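The Second Clamp

The vendor's sheet said the cell could be brought up in 28 minutes by one person with no special training. I was the one person. It was a Monday in January 2023 and I had been at it since breakfast.

Tramier had sold us the package, and Tramier had put its name on everything it could reach, including the binder. The binder had 5 tabs. Four of them were about safety and one was about the software, Drustel, which by its own account would find the bin by itself, learn the objects by itself and tell me when it needed looking after. I had heard a dishwasher described the same way.

I did what the binder asked. I homed the arm. I ran the gripper open and shut. I typed in the bin height and Drustel thought it over and gave me back a score of 972, with a green check mark. The sheet didn't say what the score was out of.

"Is that good?" I asked the help line.

"It's green," the woman on the help line said.

"What would a bad one be?"

She put me on hold. When she came back she said that a bad one would be red.

So I pressed the button, and the arm went down for its first pick and closed on air, a finger's width to the left of where it should have been. It carried the air politely over to the other bin and let go. The counter went up by one.

I let it do that for a while. By lunch the counter said 1,106, with the morning's dry runs thrown in, and Drustel had sent me a note of congratulation.

Cable Day

The old hands at Daly, where I worked before, had a rule that you never believe a number until you have put your palm on the table. I put my palm on the table. It moved. It was only a little, but a little was all I was missing.

I hit the stop, got down on the carpet and went over the clamps. One turned under my fingers with no effort at all. I ran it down until it bit, marked the screw with a paint pen, and did the rest the same way. Then I followed the cables up to the wrist and worked the loop by hand to see whether it dragged on anything. I taught the bin height over again and sent the arm down slowly, thumb on the button, watching the eggplant.
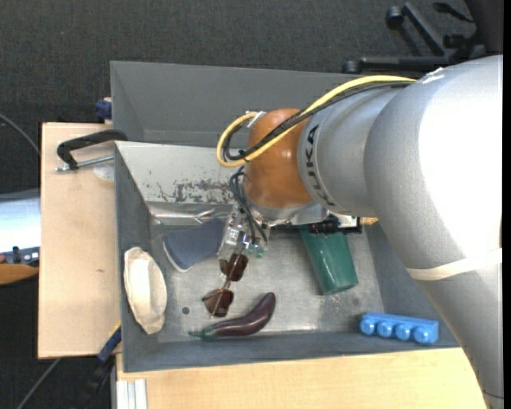

What the Report Said

Drustel scored the new setup at 972, with a green check mark.

I called the help line again and told them the table had been loose. The woman wanted to know which tab that was under. I said it wasn't under any of them, and she said in that case she could open a ticket, and somebody from Datel, who handled the tickets, would be in touch in February.

I wrote the clamps on an index card and taped it inside the cover of the binder, ahead of the first tab. Then I went back and watched it pick until it was time to go home.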